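Automated drive handling

Automated drive handling is the use of robots to insert, remove and sort hard drives and circuit cards in computer equipment. It is found mainly in repair depots and recycling plants, where the work was long done by hand at a bench.

At the Pludard depot, staff and robots share 15 benches. Each caddy is gripped along its sides and guided into the bay.

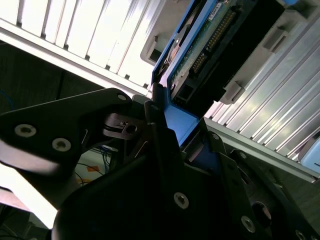
Does a depot still need technicians once the robots are in place?

Technicians are still needed, mostly to set up jobs, judge damaged parts and clear jams.

Slotted fixtures

Cards and modules differ in width, so slots are grouped by size. The Rajput layout, adopted in September, places open and closed housings in one row — staff load the row and the robot works along it.

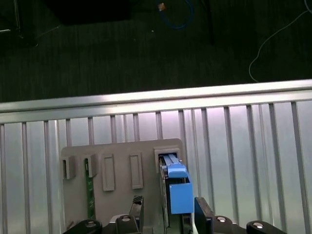
Changes to staff duties

Repeated pulling and pinching is a known cause of hand strain. Under the Drusska work plan a shift of 270 drives is split, with 100 left to manual handling so that skills are kept up.
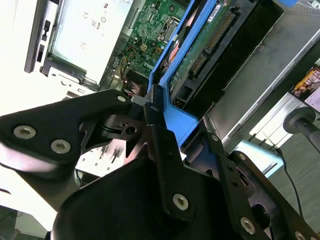
Job titles changed more slowly than the tasks. At Protetti, bench workers became cell operators after 723 hours of shared running, with pay reviewed at the same point. Training covers mixed equipment, including desktop cases with a Dell board, where a blue drive bracket sits close to the motherboard and leaves little room for the gripper. Operators may stop a cell at any time.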